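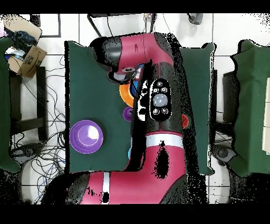
Jullbridge Shared Table Project
Progress report to the Nevlow Fund
Reporting period ending February 2019

1. Purpose of the grant

The grant covers the furnishing and supply of one shared eating and activity room at Jullbridge. The approved items are tables, table coverings, plastic tableware, and storage. This report states what was bought, how it is laid out, what remains open, and what is planned for the next period.

2. Tables and coverings

The tables are in position on the tiled floor. They are set apart from one another so that a person can reach each one from more than one side. All are covered with the same dark green cloth, cut long enough to drape over the edges. A single color was chosen to simplify reordering and to make light and bright items easy to pick out during clearing.

The cloth creases when it is stored folded. Pressing takes time and the result does not last. Rolling the cloths on a tube will be tested in the next period – the cost is small and can be met from the existing supplies line.

3. Tableware

The tableware is the Fladeo mixed set in plastic: bowls, plates, and cups in several sizes and in colors that include purple, orange, and blue. A table setting is defined as seven pieces. The mix of shapes in a setting is not fixed, and users choose from the stock on hand.

The large and small bowls are not sold as a nesting family. A small bowl will sit inside a large one, but a cup placed upright in a bowl raises whatever is set on top of it, and the stack takes up more height than the storage shelf allows. The stacking rule now in draft places cups in a separate column and bowls in order of size, largest at the bottom.
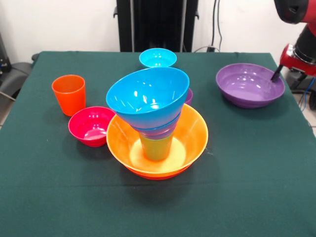 Abubakar has objected to the separate column: "People clear a table with one hand and they put the cup in the bowl. Write the rule for that. If the cups have to come out again, do it at the shelf, where there is room to set things down."

The objection is accepted in part. The draft rule will be split into two steps. Clearing at the table will allow cups inside bowls. Sorting by shape and size will be done at the shelf. The shelf will be labeled to match, with one space for plates, one for bowls, and one for cups.

4. Storage and spare textiles

Spare textiles are kept in open cardboard boxes. This was meant as a short-term measure and has continued longer than planned. Open boxes are adequate for dry cloth in daily use, but they collect dust and lose their shape when moved. Lidded boxes have been priced and an order is ready to place.

Tableware and textiles will not share a box after the change. Mixed boxes were found to slow down setting up, as cloths had to be lifted out to reach the items under them.
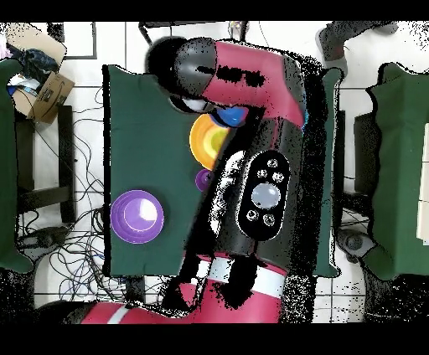 5. Floor

White tile was retained in preference to a covering. It can be mopped, and small items that fall on it are easy to see. Grout lines hold dirt and need a brush at intervals. Cables on the floor remain an open item. They should be gathered and routed along the wall side, away from the gaps between tables. A cable cover has been specified but not purchased.

6. Expenditure

Approved budget for the period: 3206
Committed to date: almost 2000
Balance: carried forward to the next period

The balance is reserved for the lidded boxes, shelf labels, the cable cover, and replacement tableware. No transfer between budget lines is requested.

7. Wear and replacement

Plastic tableware shows fine surface marks after repeated washing. The marks do not affect use. Pieces with a cracked rim are to be withdrawn and replaced by size, and color matching will not be required. The supplier sells single pieces in the large plate and large bowl sizes only, so small bowls and cups have to be bought as part of a set. This raises the unit cost of the pieces most often lost.

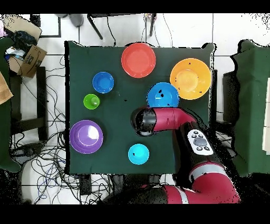 A second supplier has been asked for prices on small bowls and cups. If its sizes differ from the current stock, the shelf spacing will need to be checked before an order is placed.

8. Next period

Place the order for lidded boxes.
Issue the two-step clearing and sorting rule.
Fit shelf labels.
Buy and install the cable cover.
Test rolled storage for the table cloths.
Report on supplier prices for small bowls and cups.

The next report is due in June. It will include a full inventory of tableware by shape and size, together with the final cost of storage.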